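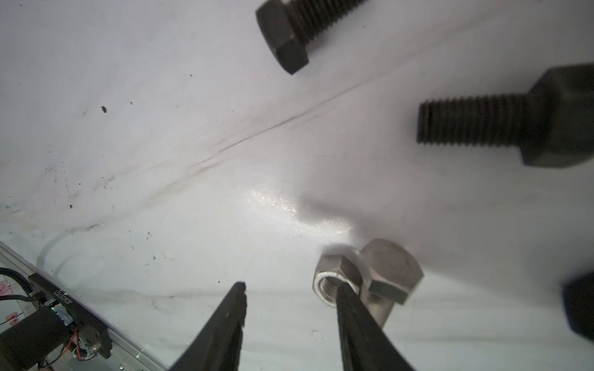
Fastener Sorting, Spring Term
Home Projects Gallery Schedule Contact

The Endley robotics class spent the spring term on one task: picking mixed hex hardware off a flat surface and placing it in bins by type. Students worked in teams of 3 on the Vavwood bench, and each team wrote its own grasp routine against a shared parts list. Scoring followed the Seidel sheet, with 20 picks per run and a two-point deduction for each dropped part. By the end of April the class had logged 868 picks. Nuts were handled separately from bolts in the code. For a nut, one approach is to put a single fingertip through the threaded bore, as with the silver nut here, which sits right beside an upright silver bolt. Close spacing of this kind was the hardest case for the detection step – two bright parts tend to merge into one outline, and glare on the glossy white surface adds a third false edge. The dark bolts lying on their sides gave a cleaner outline against the white and were segmented first in most routines.

Settings used for the term: fixed exposure, approach speed at the lowest step, one retry per part. Teams could change the pick order but not the bin layout. The class carried over 2 routines to the Katetitz meet, one for nuts and one for bolts, and both remain in the project folder with their run logs. Calibration files are stored by bench and should be reloaded before any repeat run.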